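Home Stories Science Games Parents
Search this site Type a word Go

Why does a duvet keep you warm?

When you get into bed on a winter night, the duvet feels cold. After a few minutes it is cosy. But a duvet has no heater inside! The heat comes from you.
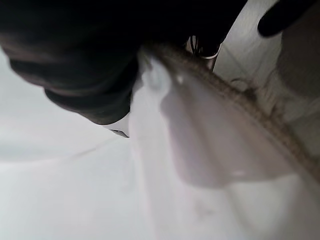

Where does the heat come from?

Your body makes heat all day and all night. It uses the food you ate to do this. Without a cover, the heat goes away into the room. 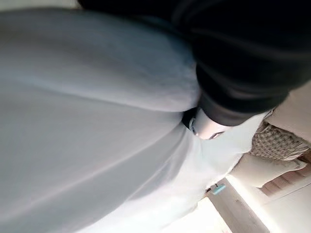
Air is a very good helper here. Heat moves slowly through air when the air stays still. Inside many duvets there are feathers or soft fibres, and between them are very small pockets of air.
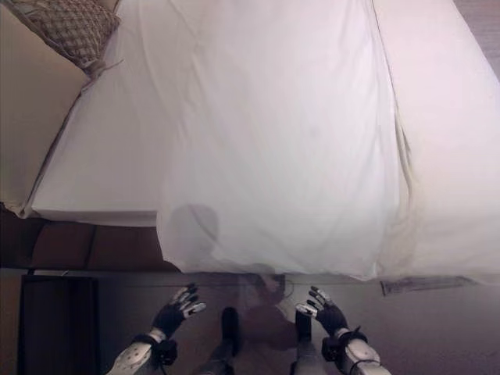

If you press a duvet flat, the pockets become smaller and it keeps you less warm. So give it a good shake in the morning - the air comes back in.

Birds know this trick too. A robin in the cold makes its feathers stand up and looks like a little ball.
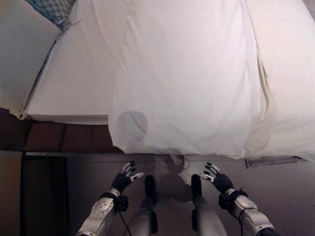 A white duvet hanging over the side of a bed.

Written by Gülizar Bilgin for Ornell Children's Pages
Contact us | © Ornell | Back to top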